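Week one of teaching a robot to put a drink on a coaster. By hand. My hand. The robot is indoors and has done nothing so far.

The plan from Rondell: I carry the gripper, do the task, and the arm learns from my wrists. The target is 1,000 demos. My wrists were not consulted.

Kamel (the training software, very stern) throws out any demo where I pause to think. I've learned a lot about how often I pause to think.

Patio session, Meltonmont:

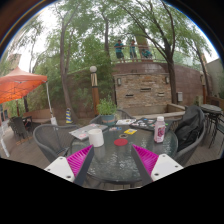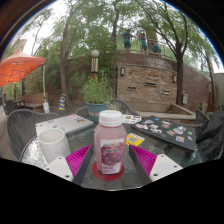
The hard part of a demo is the approach. Go in too fast and the arm will learn to punch drinks. Too slow and Kamel marks it "idle" - rude, but fair. I keep both fingers open wide until they're on either side of the bottle, and only then close. Glass tabletops like this one reflect the sky, so I want plenty of them in the set before the arm meets one alone.

Today's count: 40 kept, 4 tossed. One of the 4 was me scratching my nose with the gripper. I'd like that one back, it was my smoothest work.

Remote control starts in January. Same coaster, but I get to sit down.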